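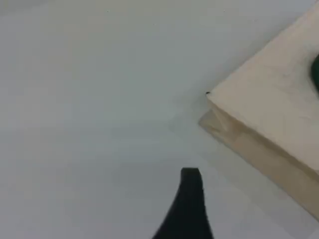 A beige box on a pale tabletop.

Cooking with chickpeas this month

The pantry shelf at the Flurkbridge Community Kitchen has plenty of dried chickpeas again, so they are the food of the month for April. Members can take one bag per household. Bags are on the lower shelf next to the oats.

Dried chickpeas need a soak before you cook them. Put them in a large bowl, cover with cold water by at least three inches and leave them on the counter overnight. They will more than double in size, so use a bigger bowl than you think. In the morning drain them, rinse them and throw away the soaking water.

To cook, cover with fresh water, bring to a boil and skim off the foam. Turn the heat down and simmer with the lid slightly open. Most batches are tender in an hour to an hour and a half. Older beans take longer, and there is no way to tell how old they are by looking. Start testing at 50 minutes. A chickpea is done when you can mash it against the side of the pot with a spoon. Add salt near the end.

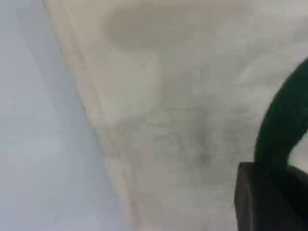 If you forget to soak them, boil the dried chickpeas hard for 2 minutes, turn off the heat, cover the pot and let them stand for an hour. Then drain and cook as above.

Cooked chickpeas keep for three or four days in the refrigerator. They also freeze well. Drain them, spread them on a tray so they don't clump, and move them to a freezer bag once they are hard. You can add them to soup straight from the freezer.

Chickpea and tomato stew

This is the stew we served at the Wednesday lunch. Several people asked for the recipe. It makes four servings.

1 onion, chopped
2 cloves garlic, chopped
2 tablespoons oil
1 teaspoon ground cumin
1/2 teaspoon paprika
1 can crushed tomatoes
3 cups cooked chickpeas
1 cup water or broth
2 large handfuls of spinach
Salt and pepper

Cook the onion in the oil over medium heat until soft, 8 to 10 minutes. Add the garlic and spices and stir for one minute. Pour in the tomatoes, chickpeas and water. Simmer for 20 minutes, stirring now and then. Add the spinach and cook until it wilts. Season at the end – canned tomatoes vary a lot in salt.

Serve over rice or with bread. A spoonful of plain yogurt on top is good. For a thicker stew, mash a cup of the chickpeas before they go in the pot.
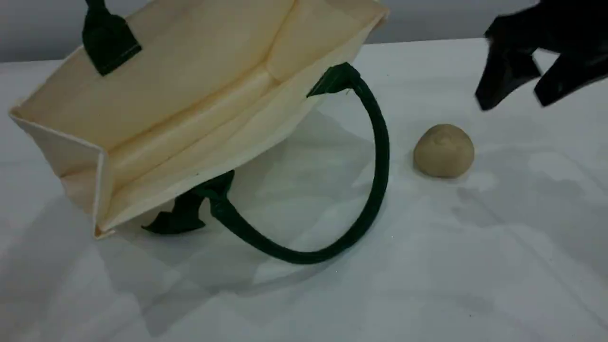
Frozen spinach works too. Use one cup, thawed and squeezed out. Kale is fine but needs another ten minutes. Canned chickpeas can replace the cooked ones: use two cans, drained and rinsed.

Kitchen notes

We served 272 lunches last month, up 17 from the month before. The new stockpot from Cletico is now in use and holds enough for the full room. Please wash it by hand and hang it on the rack, not on the floor under the sink.

The Skarketti Street entrance will be locked after 2 p.m. until the door is repaired. Use the side door by the parking lot.

We still need clean glass jars with lids, pint size or larger. Leave them in the crate inside the side door. Labels can stay on.

Next month: barley.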